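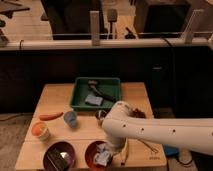
November, a little past eleven at night

Back from Cetthorpe. 182 miles each way, and the heater in the team car only works on the passenger side, so I drove home with one warm knee. The passenger seat held my notebook, half a turkey sub and the Drovholm pullover I'm supposed to be wearing whenever a recruit might see me. I put it on in the parking lot and took it off again in the parking lot. It's cut for someone who still plays.

I went to look at Adelmo Parisi, who is six foot five and a senior and has been on our board since the spring. The board is a whiteboard in the equipment room. Parisi's name has been in the top slot so long that when I tried to wipe it last month to fix the spelling (we had him as Parisi with two s's, which I hope never made it onto an envelope) the old version wouldn't come off. So he's up there twice now, and Coach says that shows commitment.

Their gym is older than ours and much better. Sign by the door says capacity 839 and I'd say they had most of it, for a scrimmage, on a night with sleet. A woman was selling chili out of a slow cooker plugged in behind the scorer's table. We drew fewer than that for our home opener and we gave away socks.

Three other coaches there that I recognized. We all did the thing where you nod and then sit as far apart as the bleachers allow, as if we might copy off each other. The guy from Zakska State had a leather folder. I've got a spiral notebook with a dent in it from being sat on. He never opened the folder, I noticed. He spent most of the first half on his phone, then stood up and clapped when the kid dunked, loud, so the parents would turn around and see the logo. Smart. I was writing down that the dunk came off a blown rotation and missed the parents entirely.

What I wrote, so I don't have to decipher it tomorrow: he's a better passer than the film shows. Left hand is real. Sees the corner early and throws it before the shooter's ready, so three of his best passes went down as turnovers and one went into the pep band. Shot is flat and he knows it, he was muttering at himself on the way back. Guards the ball fine, gets bored away from it. Talks the whole game. He told a freshman where to stand, and then when the kid stood there he thanked him. I underlined that. Coach will ask me about the jump shot and I'll say flat, and he'll say how flat, and I'll hold my hand out like I'm petting a dog.

Afterward I waited in the lobby by the trophy case. You learn a lot about a town from its trophy case. Cetthorpe was a wrestling power until some time in the eighties and then went in hard for marching band. Zakska got to the family first. He shook hands with the father, the mother, a grandmother and a man who was just there to pick up a different kid. By my turn the grandmother had sat down and the father had his car keys out.

I did my two minutes. Nice building, good people, you'd play early. The mother asked what our nursing program was like and I said strong, very strong, and she said Adelmo wants to do surveying. I said we have that too. I need to find out if we have that too.

The kid himself was polite and starving. He had a bowl of the chili and answered everything with his mouth mostly full. I asked what he was looking for in a school and he thought about it and said, "Somewhere that'll tell me by Christmas." I've sat through whole evenings of people talking about culture and fit, and I don't think any of them got to the point like that. He also asked whether we really give away socks. Word travels.

His father walked me to the door and told me, nicely, that they'd heard from us a lot. He had the number. His son had gotten 484 messages from coaches since the summer and the family had been sorting them by school for fun. I asked how we ranked. He said second. I felt a little proud, which lasted until the car, where I remembered that most of ours come out of Testa, the texting program we pay for, and that Testa wished every junior and senior in the database a happy birthday in September. All on the same morning. Parisi's birthday is in May. He had written back "thanks coach" anyway.

Called Coach from the gas station. He wanted to know if we were in it. I said I thought we were in it. He said in it how, and I said the way you're in a raffle. He doesn't care for that kind of answer. He wants to offer a visit for the weekend of the alumni game, which would put the kid in our gym on the one night of the year our best player is a forty-six-year-old dentist. I said maybe the weekend after. He said he'd think about it, so it'll be the alumni game.

Ate the other half of the sub at a red light in Drovholm that didn't change for so long I finished it. There's one car wash, one bank and one light between the highway and my apartment, and I get the light every time.

I should be asleep. Instead I've been on our own website, trying to find out whether a person can study surveying here. There's a page for it under Earth Science that was last touched several years ago. It lists a professor and an office number and says to stop by. I'm going to stop by. If he's there I'm going to ask him to write the kid a note, by hand, with the right number of s's, and if he isn't there I'll have to tell Mrs. Parisi something about nursing.

To do in the morning: laundry for the practice gear, because the student manager has a chem exam. Turn off birthdays in Testa. Ask about the heater again. Get the film of the second half before Zakska's guy asks for it, though I doubt he will, he left with five minutes to go. Thank the chili lady if we ever go back, she wouldn't take my money once she saw the notebook. I think she took me for somebody's uncle.

Practice at six. Coach is putting in the new press, which is the old press with the names of the spots changed.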